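Teltenden Puts Robots on Dryer Unloading, Keeps All 30 Laundry Staff

Teltenden, which washes linens and uniforms for small hotels and care homes, has started using robots from Rullodine to unload tumble dryers and clean lint filters. The work began in August.

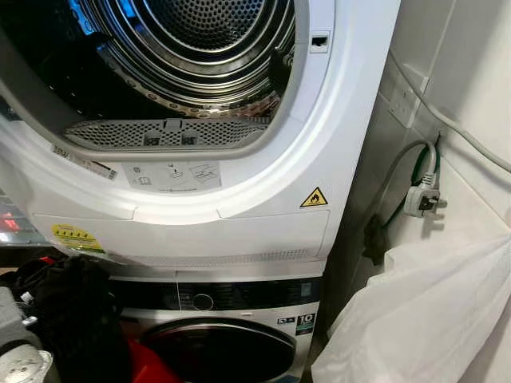
No jobs were cut. Staff who used to empty dryers now sort, inspect and mend, and 13 of them have moved to day shifts at the same pay.

"My shoulders used to hurt by the end of the week," said Siiri Oksanen, a shift lead. "Now I spend that time checking seams and stains."

People still load the washers and can stop a robot at any time.

Teltenden will decide on a second site next year.

Press contact: Svend Skov, Teltenden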